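Horkska save files after the July patch

jimetti_4
Anyone else lost their Roster since the patch? Mine was at 966 hours and now the slots are blank. 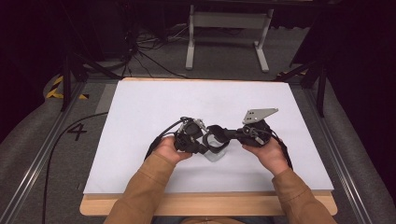 Cloud backup is on. Handheld mode, if that matters.

Habte
Same on mine. Rename the save folder, start the game, quit, then rename it back. Took 5 minutes.

oldpadlock
Wouldn't do that. It wiped my settings and around 200 screenshots.

Habte
Screenshots sit in a different folder — the rename can't touch them.

oldpadlock
Well, they went.

jimetti_4
Copied everything first, then tried it. Got 4 slots back out of 5. The missing one is my oldest, so I've sent in a ticket.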